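Felonness Home Pages
Gallery: Clothes Day on the Straw Mats
Posted March 20, 2020

Home > Galleries > Bedrooms and Storage

The upstairs room at Trurkala is used for sleeping, for play, and for whatever clothes need to be gone through. At the end of the cold season everything comes out of the cabinet and off the shelves and is put in piles. The piles are then gone through one piece at a time. What still fits and is still in good shape goes back. The rest goes into a bag for the Villanueva clothing exchange, which takes adult and children's sizes and closes its doors at the end of March.

The order is the same every year. Dark things first, then pants, then anything red or pink, then the bedding. Socks are left for another day. Last time the whole job took an afternoon and part of the evening, mostly on account of the pants.

Click on a picture for the larger size. Captions are underneath.

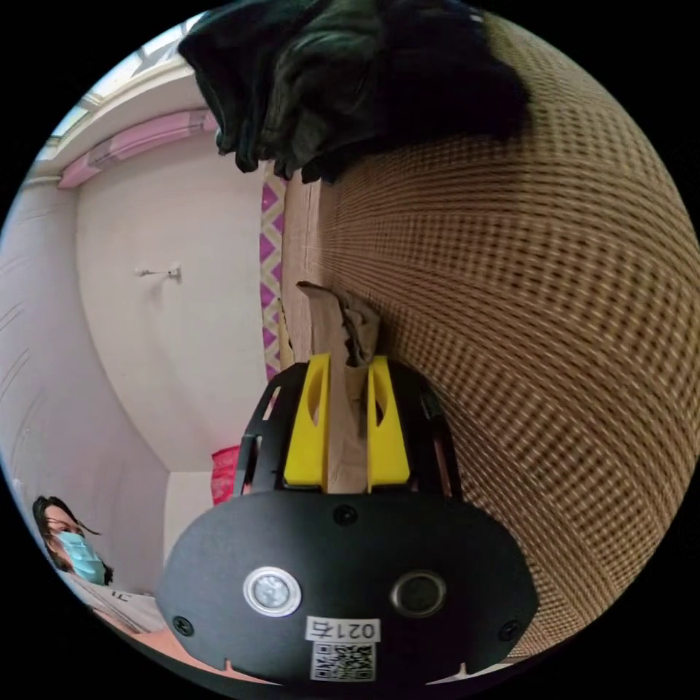
Dark pile, black and green, with cardboard.

Dark clothes are the slowest to sort in this room. The walls are pale and the daylight is good near the window, but black, navy and deep green look much the same once they are heaped together. It helps to pull each piece out flat before deciding on it. Check cuffs and collars for wear and turn out the pockets.

Cardboard is worth keeping for a job like this. A large piece makes a divider between two piles, and a narrow strip can be written on and laid on top of a stack as a label. Ours say Keep, Mend, Exchange and Ask. The Ask pile should be small. If it gets bigger than the others, stop and go through it before starting anything new. 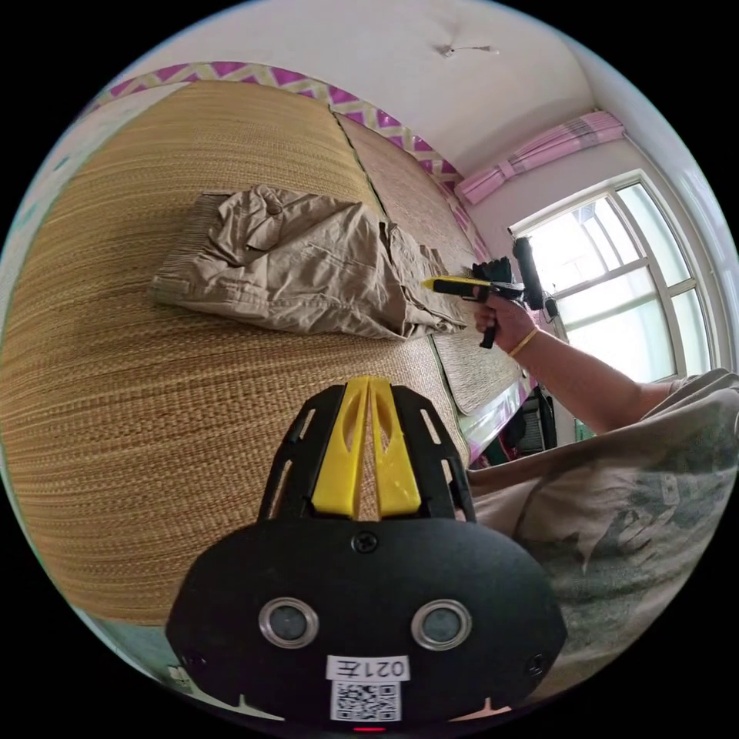

Felonness Home Pages, No. 107

Khaki cargo pants on the mat. Pants with flap pockets don't stack well, and there are two ways to deal with that. One is to fold them in half lengthwise, smooth the flaps down, and bring the legs up to the waistband in thirds. The other is to hang them. We fold, as hangers are short in this house. Fasten the button before folding, or the waistband spreads and the next pair slides off.

A straw mat is a good surface for folding. It is firm enough to press a crease against and it doesn't drag at the cloth the way a blanket does. Shake the mat out first and wipe it along the weave with a cloth that has been wrung out well. Let it air before putting clothes on it. The zigzag border makes a handy line to keep the piles behind.

Readers who asked about mat care will find the full notes under Straw and Rush, page 100.

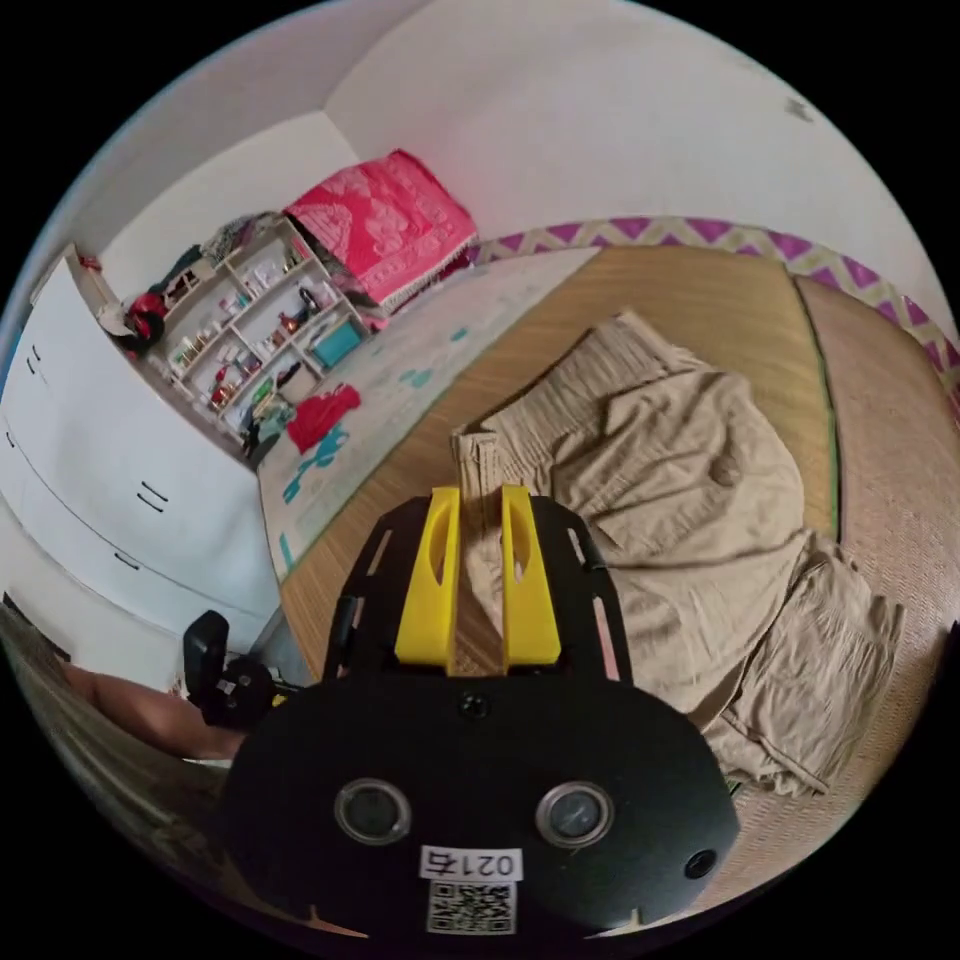

Beige pile on the mat, red on the play mat, shelves in the corner.

Elastic waists go in their own stack. Gather the waistband in one hand, give the legs a shake, and lay them one over the other. They can be rolled if the shelf is shallow. Pull the elastic once to see that it springs back. A tired one can be replaced in a few minutes with a safety pin and a new length, so those go to Mend and not to Exchange.

The white shelving has open cubes, and these fill up with bottles, jars and boxes before any clothing gets near them. Clothing ends up on top. Every year the plan is to clear one cube for folded things, and this year it is on the list again. The tall cabinet takes most of what is kept, with heavier pieces low down.

The pink blanket with the fringe stays out until the nights are warmer. Fringe should be combed with the fingers and laid straight before the blanket is put away, or it knots over the summer.

Supplies for the day: two large bags, cardboard, a marker, safety pins, a clothes brush.

Next gallery: The Grullo Rug, Before and After Airing
Previous gallery: Kitchen Drawers
Back to all galleries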